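Home Notebook Projects People Log in

Pitum notebook, Elbridge bench

3/26/19

Picked up where the February notes stopped. The question on the whiteboard is still the one Danjuma Etim wrote there: can it make a sandwich without someone standing next to it? My answer today is no, though it is a closer no than it was a month ago.

Setup first. Same bench, same turntable, same plate position. Tape marks redone under the plate this morning, the old ones had curled up and I didn't trust them. Speed cap left at 80 mm/s for anything within reach of the plate. I tried taking it off for the return moves only and it saved so little time that I put it back on.

Software is the build from the Pitum branch with the new place routine. If anyone repeats this, check that the turntable offset file loaded. It fails quietly. I lost the first part of the morning to it, with every pick landing a little ahead of where it should have been, and I was blaming the gripper calibration the whole time. Added a line to the startup script so it prints the offset. Someone please make it refuse to start if the file is missing.

Picks

Flat items are still the hard ones. The slice shapes lie flush on the turntable and the fingers have to get under an edge or pinch from both sides. Pinching works on the stiff ones. With anything soft the middle buckles up and then it drops folded. Sliding the piece out to the rim and taking it from there works better than I thought it would, and I'd like to make that the default. It needs a free bit of rim, so it means loading the turntable with more room between items, and that has to go in the loading instructions.

Round items pick fine. No notes.

Lettuce is its own problem. The grasp planner wants a center and an outline, and a leaf gives it a different outline every time you look. When it does grab the leaf it comes up hanging off one side and the place routine has no idea which way it's hanging. I've been treating "lands on the bread at all" as a pass. Danjuma thinks that is too generous. He would fail anything that hangs past the crust. I said then half of what I eat at home would fail.

Placing

Better than picking, which is the reverse of how it was in February. Two changes did it. First is waiting for the arm to settle before opening the fingers. Second is opening slowly. Before, the piece would get flicked to one side by whichever finger let go last.

What's left is mostly a constant shift to one side. I'd rather have a constant shift than scatter. It should come out with a proper hand-eye calibration, and we haven't redone that after the wrist was taken off for cable work. Put on the list.

Stacking is open loop after the first layer. We look at the bread once, then everything goes to that same spot with the height bumped up. If the bread gets nudged on layer one, the rest of the stack goes to where the bread used to be. A person making lunch corrects for this without thinking. We need one more look between layers. The cost is a few seconds each, and at the speeds we run nobody would notice.

Spreading

I expected this to be a mess, and the motion is decent. Straight strokes with light downward force, starting from the middle and working out. The trouble is at the edges. If it goes all the way out the tool catches the side and drags the whole thing across the plate. If it stops short you get a border with nothing on it. I've set it to stop short. A bare border is acceptable to me and a cracker on the floor isn't.

Force threshold is touchy. Too low and the tool skates over the top. Too high and the cracker breaks, and then the vision has two crackers to think about. The value in the config now is a compromise I got to by trial and error, so don't read any theory into it. It will be wrong for bread.

Loading the tool is still cheating. The arm dips at a fixed place at a fixed depth, so as the level goes down it comes up with less and less, and someone has to top up the cup or change the depth by hand. I'd want either a depth that follows the level or a check on the tool after the dip. The check is easier. I would do the check.

Tool handover between stations works if the handle is where it was left. If a person has touched it, all bets off. Danjuma moved it to wipe the turntable and the next grasp closed on air, then the arm went through the full spreading motion with nothing in its fingers. It reported success. That one bothers me more than any of the drops. We have finger width available. Compare it against the expected handle width and stop if it doesn't match. Short piece of code, I'll write it tomorrow.

Where the time goes

Run counter stood at 307 when I shut down. That's every start since the counter was added, including aborted ones and the ones where I forgot to put a plate out, so don't quote it to anyone as a trial count. The log has 3236 lines flagged for review from the last batch and most of those are the same warning repeated, the depth one at the turntable rim. I'm going to mute it so the real ones show up.

The part that never makes it into the numbers is resetting. After each run somebody clears the plate, puts the pieces back, wipes up, checks the tool, and only then presses start. I timed one of my own resets and it was longer than the run before it. If you asked whether this setup saves a person any work in a kitchen, you'd have to say it makes work. It needs a helper who does the loading, the cleaning and the noticing, and what's left over for the machine is the carrying.

To be fair to it, carrying is what we built it for. And it does it the same way in the afternoon as in the morning, which I don't.

Kunadthorpe visit

Two people from Kunadthorpe were in after lunch. They run the canteen contracts and want to know when something like this could fill trays. I showed them the pick and place part and left spreading out. Their questions were good, and most had nothing to do with the arm. Can it be hosed down. What happens if somebody reaches in. Who fixes it when it stops at 11:30 with a line at the counter. How long to teach a new item. I had a real answer for the last one only, and the answer was 9 days for the most recent item, counting the days we waited for parts. They wrote that down. I should have split it out.

They also said something I want to keep. Making the sandwich is a small share of their labor. More of it is washing up, wiping down, moving boxes from the cold room, and throwing out what's gone off. They would take a machine that could reliably clear and wipe a table over one that stacks bread. I asked about dishes and they said dishes are already mostly a machine, except for getting them in and out of it, and that's where the people are.

So maybe we've picked the chore that looks good on a bench. I still think it's a sensible test. There's a bit of everything in it: stiff things, soft things, a tool, something sticky, an order to follow. If it can't do this it can't clear a table either, given that a cleared table has all the same items in worse condition. But I wouldn't sell it as a lunch machine. 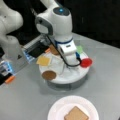
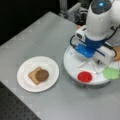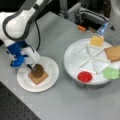
Onyshchenko fingertips came in late in the day. Softer than the set we have, with a ridge across the pad. Haven't mounted them. I want one clean batch on the current set first so there's something to compare to, and I'd ask that whoever is on the bench next leave them in the bag until that's done.

Danjuma wants to try a lip around the rim so pieces can be pushed up against it. Against my slide-out idea, more or less the opposite of it. Worth trying both on the same items. He'll cut something out of scrap. If it catches on the fingers we'll know fast.

List for the next session:

Hand-eye calibration, before anything else.
Finger width check on the tool grasp. Stop on mismatch.
Second look at the stack after layer one.
Mute the rim depth warning.
Write down how to load the turntable, with the spacing, and tape it to the bench.
Decide with Danjuma what a lettuce pass is. In writing this time.
Bread force value. Start low.

Also we're nearly out of plates and the wipes are gone. I took the last pack from the Elbridge front office and owe them one.

Left the arms parked and the controller off. The e-stop by the door sticks a little when you release it, twist it further than feels right. I've reported it.

One more on reliability before I forget. When it fails, I can usually tell a good while before the software does. I see the piece tip in the fingers and I know. That means the information is there in plain view and we aren't using it. I'd put more hours into that than into getting the success rate up. A machine that drops the odd slice and stops to say so could be left alone in a room. Ours drops one and goes on building.

Filed under: Pitum, manipulation, kitchen tasks
2 comments | Shared 4 times
Previous entry Next entry Back to notebook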